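Simulated bedroom rollouts: is my success rate real?
Posted by Hirkerier, 2018-10-25

I'm evaluating a learned pick policy in a simulated bedroom. Over 196 episodes the basketball task looks great, which worries me. 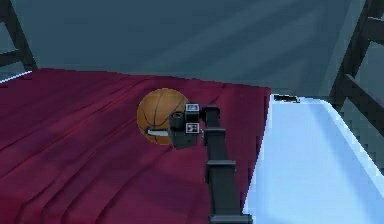 2 replies

Zarnetus
Check your success test first. Mine rewarded any contact, so for all of June my arm was a genius at leaning on things. With the ball on a red blanket, you want height over the bed plus a hold time. 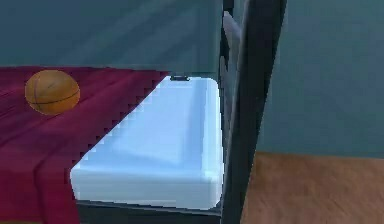
Page 2
Cikarik
works fine for me, try seed 2142
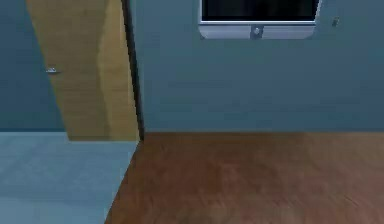 Also randomize the start pose. If every episode begins facing the bed, the policy may just be memorizing the bed - a fine skill, for a pillow. I'd hold out 22 poses 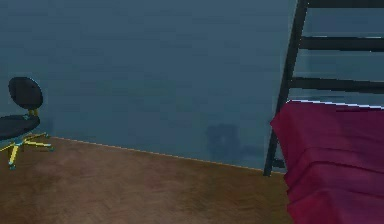
and report those separately. Wall views count too. Expect the number to drop, and publish it anyway.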